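Cuaderno de taller, julio, 7:40

Ensayo de abrasión del tejido Jotus, segunda tanda. La máquina paró a los 2,000 ciclos, como estaba previsto, lo cual ya es noticia. La probeta 67 tiene bolitas en una esquina y ninguna en el resto; sospecho de la mordaza, que lleva desde mayo pidiendo jubilación. Abdelilah Helmy sospecha de mí.

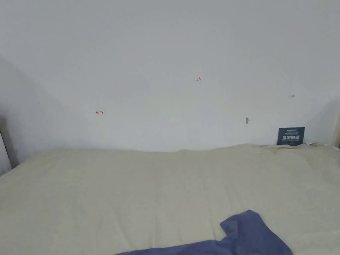 Repetir con la mordaza apretada a mano y anotar el par, que la otra vez quedó apuntado como «fuerte». La ficha de Trendari pide acondicionar las muestras 168 horas antes del lavado. Las nuestras llevan 2 días en el armario, junto a la cafetera, así que el acondicionamiento será sobre todo aromático. Las vuelvo a meter y cambio la etiqueta.

Encogimiento tras el primer lavado: trama bien, urdimbre regular. El hilo de Fidville sigue soltando tinte – poco, pero el testigo blanco ya es de un celeste bastante digno.

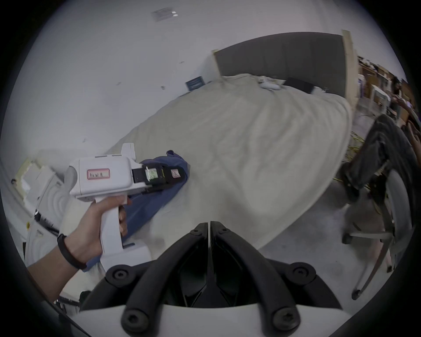

Pendiente: pedir testigos nuevos, calibrar la balanza y localizar la regla metálica, vista por última vez en manos de Abdelilah, que lo niega. El informe para Price puede esperar a que tengamos la urdimbre repetida. Si llaman, está «en revisión».

16:15. Mordaza cambiada por la de repuesto. Aprieta igual de mal, pero hacia el otro lado. Mañana se lanza otra vez con la probeta girada.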